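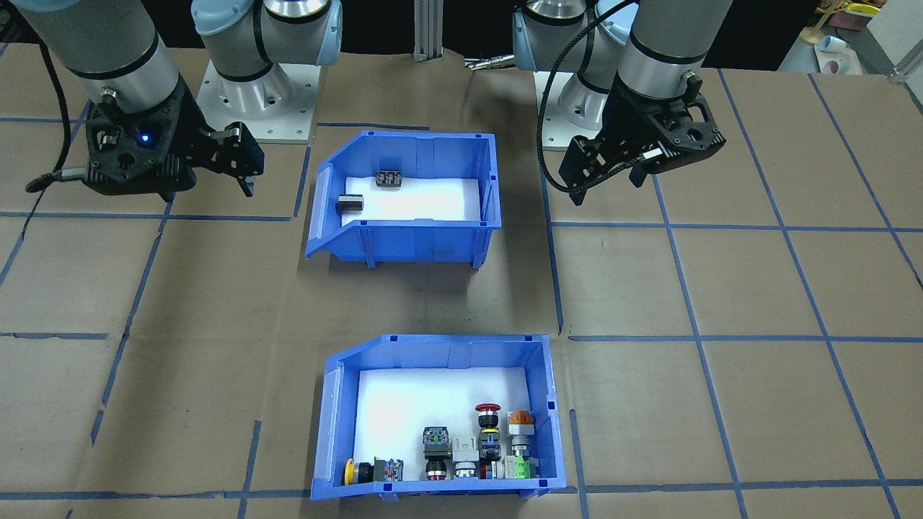 Reading the back of the dish soap

I switched laundry detergents in March, and it took me most of an evening to work out what was in the new one. I had a rash on both forearms and the inside of one elbow, and the doctor told me to drop everything scented for a month and see what happened. That sounded easy. I threw out the dryer sheets, moved the air freshener to the garage and went to the store for something marked unscented.

The trouble started with the word itself. Unscented and fragrance-free are used as if they mean the same thing, but they don't have to. A product can be called unscented when it contains a masking scent, put there to cover the smell of the other ingredients. Fragrance-free is supposed to mean no fragrance was added at all. I had bought three unscented things before I learned this, and one of them listed "fragrance" near the end of its label. That one was a Zukik surface spray and I had been using it on the kitchen counters every day.

So I went through the whole house. I took every bottle out from under the sinks and from the shelf over the washer and put them on the dining room table. There were 28 of them. Some I didn't remember buying. Two were nearly the same bathroom cleaner from the same company, one with a green cap and one with a white cap, and as far as I could tell from the labels the only difference was the scent.

I sorted them by what they told me. Ten listed every ingredient on the bottle, or at least seemed to. The rest gave a short list with words like "cleaning agents" and "perfume," or a web address. I looked up all the web addresses. A few went straight to a page for the product, which was fine. One went to the company's home page, and I had to search from there. The Ikbridge floor cleaner had a list that ran to 22 ingredients, with a line for each saying what it was for. I'd give them credit for that, except the fragrance was one line with nothing under it.

I wrote to two companies to ask. Ikbridge answered the next morning and said the fragrance formula belonged to their supplier, but that if I had a specific allergen in mind they would check whether it was present. I didn't have one in mind at that point. Zukik sent me a coupon.

The patch test came a few weeks later. They tape small squares to your back, you leave them alone and keep them dry, and then you go back and have them read. The itching was bad the second night – I slept on my stomach with a T-shirt tucked in tight. I reacted to limonene and linalool, which are both very common in scented products. They are in citrus oils and lavender among other things, and the reaction is mostly to what they turn into after they have been exposed to air. An old bottle can be worse than a new one, according to the nurse. Some of mine were very old.

With two names to look for, the job got a lot quicker. I wrote to Ikbridge again and they confirmed that the floor cleaner has limonene in it. I gave it to my neighbor, Thanasis Bakalis, who has cleaned houses for a living for years and has hands like a baseball glove. He told me he quit using anything lemon on his own floors a long time ago, for the stickiness, but he took the bottle.

Something I had wrong for years was assuming that plant-based products would be gentler. One of the worst on the table for me was a Zacharopoulos all-purpose cleaner made with orange peel oil, and orange peel oil is mostly limonene. The label said so plainly, and I had never read it. I liked that cleaner a lot and it took the grease off the range hood better than anything I've had since.

What I use now is a short list. Fragrance-free detergent, half the amount the cap suggests. Plain dish soap from Urkham, the clear one and not the blue one. Baking soda for the tub. White vinegar in water for the windows, but never near bleach, and I keep it off the stone sill in the bathroom because it etched a spot there last year. Gloves for anything that takes longer than a minute. The gloves are cotton-lined vinyl and I buy them a size up.

The forearms cleared up in three weeks. The elbow took longer and still comes back a little when I stay at my sister's, where the towels are washed in something very strong. I bring my own towel now and a pillowcase. She was a bit put out the first time.

I still haven't found a dishwasher tablet I'm sure of. The one I'm using says fragrance-free on the front of the box, and the full list is supposed to be on their website, but the page has been down since I bought it. I'll write to them this week and add the answer here when I get it.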